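Subject: Re: [hidon-residents] Lights in the stairwell cupboards
Date: 16th March

> Has anyone found a decent stick-on light for the meter cupboards
> and the linen presses? The ones we bought in January have mostly
> fallen off. Ours lasted 6 weeks and then landed in the towels. I
> don't want to drill into the timber if I can help it, and I don't
> want to pay an electrician for what amounts to a torch on a wall.
>
> Also, are people using rechargeables or ordinary AAAs?

We had the same trouble on our floor, so I'll pass on what we did.

The lights themselves were fine. The problem was the foam tape that came in the packet. It doesn't hold on oiled wood, and the insides of the cupboards on the Tundia side were all oiled when the building was done up. Ours came away one after another, the heavier ones first.

What worked was cleaning the spot with metho, leaving it overnight, and then using the clear mounting strips from the hardware shop on Huanca Street in place of the foam. A pack of 10 cost less than one replacement light. Press each one on for a good half minute and don't put the light up until the next day. I skipped that with the first one and had to do it again.

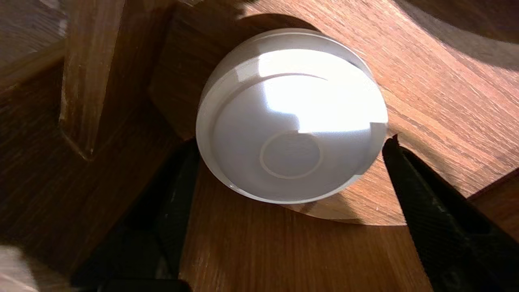
On placement, I'd put them on the underside of the shelf near the front edge, facing down. If you stick one on the back wall it shines straight in your eyes and the front of the shelf stays dark. In the meter cupboard I put ours on the side wall at shoulder height so you can read the numbers without holding a phone. Keep it clear of the door hinge - the gap is smaller than it looks when the door is open.

We use rechargeables. They seem a bit dimmer than ordinary AAAs but I haven't had to change them often enough to mind. If you have the motion type, switch it to manual in any cupboard that gets opened a lot, otherwise it runs flat quickly. The plain press-on type is better for the linen press anyway.

One thing to watch is the afternoon sun on the landing. The strips go soft if they get hot, so I wouldn't use them on anything outside the cupboard. For the shelf by the window I used two short screws and a bracket, and that has held.

I bought a spare pack of the Asano strips and have eight left over. I'm on the second floor, unit at the end past the lift, and will leave them in the basket by the door if you want to try a couple before buying any. The old foam comes off with a plastic scraper and a bit of eucalyptus oil, but wipe the oil off properly before you put up anything new.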